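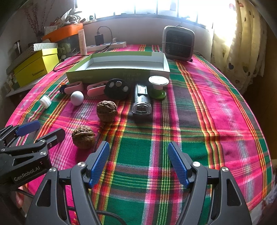

Abb. 1: Kleinteile auf dem Tisch, vor der flachen Schale. Zwei Walnüsse, ein weißer Ball, ein Flaschenverschluss.

Haushalt und Ordnung, Teil 5: Der Kleinkram
Handout zur Sitzung vom 17.09.2021
Kursleitung: Hilde Mulder

Vorbemerkung

Die Ratgeberliteratur behandelt Kleinkram gern als gelöstes Problem. Man nehme eine Schachtel, lege alles hinein, beschrifte sie und sei fortan ein ordentlicher Mensch. Wer das schon einmal gemacht hat, weiß, wo die Schachtel ein Jahr später steht und was inzwischen noch alles darin liegt. In dieser Sitzung prüfen wir, was von den üblichen Regeln übrig bleibt, wenn man sie auf einen Tisch voller Dinge anwendet, die nichts miteinander zu tun haben.

Lesen Sie bitte vorab noch einmal die Notizen zu Teil 3 (Schubladen). Die dort besprochene Unterscheidung zwischen Lagern und Abstellen wird vorausgesetzt.

1. Was ist überhaupt Kleinkram?

Eine brauchbare Definition habe ich bisher nicht gefunden. Renzo Marras schlägt in seinem Skript vor: alles, was in eine Hand passt und keinen festen Platz hat. Das klingt gut, verschiebt die Frage aber nur. Eine Walnuss hat einen festen Platz, solange sie bei den anderen Walnüssen in der Küche liegt. Neben einem Flaschenverschluss ist dieselbe Nuss plötzlich Kleinkram, obwohl sich an ihr nichts geändert hat.

Die Größe taugt als Merkmal also wenig. Eher geht es um die Nachbarschaft, in der ein Ding liegt. Für den Kurs arbeiten wir vorläufig mit drei Gruppen:

a) Verbrauchbares: Nüsse, Bonbons, Batterien.
b) Zugehöriges: Teile, die ohne ein anderes Ding nutzlos sind, etwa Verschlüsse, Kappen, Ersatzschrauben.
c) Eigenständiges: Klammern, kleine Figuren, Bälle, Taschenlampen.

Dass die Gruppen sich überschneiden, ist mir bekannt. Luuk De Haan hat im letzten Durchgang eingewandt, ein Flaschenverschluss ohne Flasche gehöre in keine davon, sondern in den Müll. Der Einwand steht noch im Raum.

2. Die Regel "Gleiches zu Gleichem"

Sie steht in fast jedem Ratgeber und stimmt etwa so weit, wie der Vorrat an Gleichem reicht. Zwei Walnüsse lassen sich zusammenlegen, zwei Klammern auch. Aber womit gehört ein einzelner weißer Ball zusammen? Nach Farbe mit dem weißen Verschluss, nach Zweck vermutlich mit gar nichts auf dem Tisch.

Wer nach Farbe sortiert, bekommt ein hübsches Foto und findet später nichts wieder. Wer streng nach Zweck sortiert, hat am Ende viele Häufchen mit je einem Gegenstand. Die Organizer-Serie von Jemeser bietet für diesen Fall eine Einteilung mit 14 Fächern an. Ich halte das für eine Einladung, leere Fächer zu füllen, lasse mich aber gern von jemandem überzeugen, der sie länger als einen Monat benutzt hat.

3. Die flache Schale

Verteidigen möchte ich die flache Pappschale, ausdrücklich mit Einschränkungen. Sie hat einen niedrigen Rand, man sieht alles auf einen Blick, und was nicht nebeneinander hineinpasst, fällt auf. In einem tiefen Korb verschwindet eine Nuss unter dem ersten größeren Gegenstand.

Gegen die Schale spricht, dass sie meist offen herumsteht. Offene Behälter ziehen Dinge an. Henryk Kozłowski nennt sie "Parkplätze ohne Parkuhr", und ich habe kein gutes Gegenargument. Auch Trennwände aus dem Zubehör von Coppens helfen nur bedingt: Kleine Sachen wandern darüber, sobald man die Schale trägt.

Vorschlag zur Handhabung:

Tisch freiräumen, eine Decke darf liegen bleiben. Ein kräftiges Karo erschwert allerdings das Wiederfinden bunter Kleinteile.
Alles einzeln aufnehmen. Nicht schieben, nicht schütten.
Für jedes Ding entscheiden: Schale, anderer Raum oder Müll.
Was nach dem zweiten Aufnehmen noch unentschieden ist, bleibt auf dem Tisch.
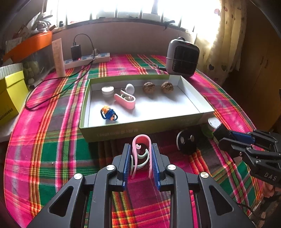
4. Sonderfall Klammern

Haarklammern und ähnliche Kunststoffklammern sind das undankbarste Material in diesem Teil. Sie haben lange Schenkel, verhaken sich gern und liegen selten so, wie man sie hingelegt hat. Oft sitzt noch eine kleine Verzierung daran, an der man beim Zugreifen hängen bleibt. Die verbreitete Empfehlung, sie auf ein Band zu stecken, funktioniert bei gleich breiten Modellen. Bei gemischten Beständen rutscht die Hälfte wieder herunter.

Ähnlich lästig ist alles, was mit Schnur umwickelt ist. Die Schlaufen stehen ab und nehmen beim Herausheben den Nachbarn mit. Solche Stücke an den Rand der Schale legen, keinesfalls in die Mitte.

5. Was der Kurs nicht beantworten kann

Ob sich der Aufwand lohnt. Morven Morrison rechnet in ihrem Beitrag vor, wie viel Suchzeit man durch Sortieren spart. Die Sortierzeit selbst kommt in der Rechnung nicht vor. Bis jemand beides zusammen misst, würde ich mit Versprechungen vorsichtig sein.

Aufgaben zum nächsten Mal

Räumen Sie zu Hause eine einzige Ablagefläche nach Abschnitt 3 ab und notieren Sie, was beim zweiten Aufnehmen liegen blieb.
Nehmen Sie Stellung zu De Haans Einwand (halbe Seite genügt).
Bringen Sie einen flachen Behälter mit. Es muss nichts Gekauftes sein, ein Kartondeckel reicht.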